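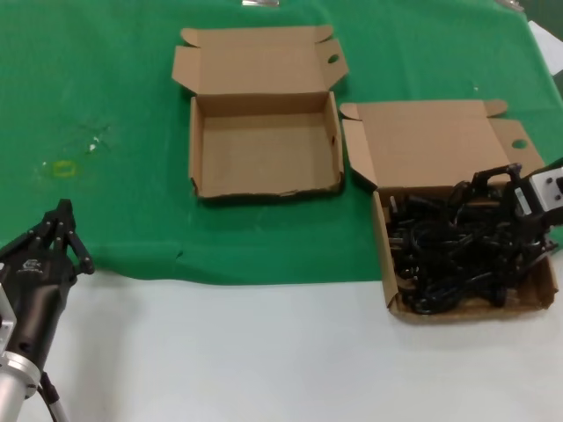
Beryl Pickering has been sorting cables for longer than she cares to admit, and when I asked her where a person ought to begin, she laughed and said, "With a cup of tea, dear, and then with two boxes." She means it quite literally. One box holds the whole black tangle, just as it came out of the cupboard, and the other sits open beside it with nothing in it at all. "You need somewhere for the good ones to go," she told me, "and you need to see the bottom of it. If there's already something in there, you start tossing things on top, and then you've got two messes!"

She runs the reuse room at Enside, which takes in cords and chargers from offices all over Galtthorpe and passes the usable ones along to schools and families (and to the odd musician, who always seems to need a longer one). Last year they sent out nearly 3,000. She likes the flat cardboard mailers with the fold-back lids, the ones Prandmont used to ship keyboards in, and she will use one until the corners go soft.

Her colleague Gopinath Bangera joined us halfway through, still in his coat, and had opinions of his own. "Beryl pulls from the middle," he said. "I find a plug and follow it home. It's slower, but I enjoy it more, and you don't tighten the knots." Beryl let that pass, though she did raise an eyebrow at me.

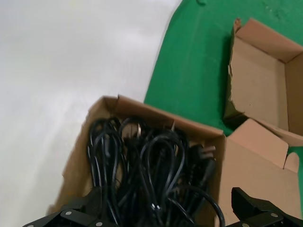 Power cords are the worst of the lot, they both agree, heavier than the thin charging kind and forever looping through one another. Gopinath likes to coil each one loosely, about as wide as a dinner plate, and close it with a strip of cloth. "Please, no rubber bands," he said. "They go sticky in a drawer, and then you're picking bits off for a week."

And the cords that don't make it? Anything cracked or frayed goes in a bin by the door, and a recycler collects it when there's enough to be worth the drive. Beryl still hates to see it fill up. "I always think, well, somebody could have used that once," she said, and then she went off to put the kettle on again.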